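Participants wanted: tidying of bedrooms, Inwood, June 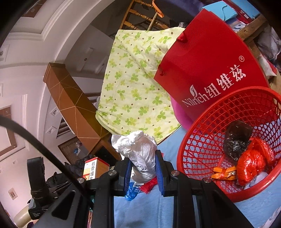 Plastic bags and a red mesh basket on a bed with a light blue sheet.

Parsa is looking for 31 persons who have too many bags, packets and small things in the bedroom and wish to put them in order. You do the tidying by yourself in your own home, in 2 visits, and our colleague makes notes. Please do not clean before the first visit. Baskets we can bring, hangers also. You receive $455 after the second visit.

To apply, write to Korkor Sowah and tell which hours are good for you.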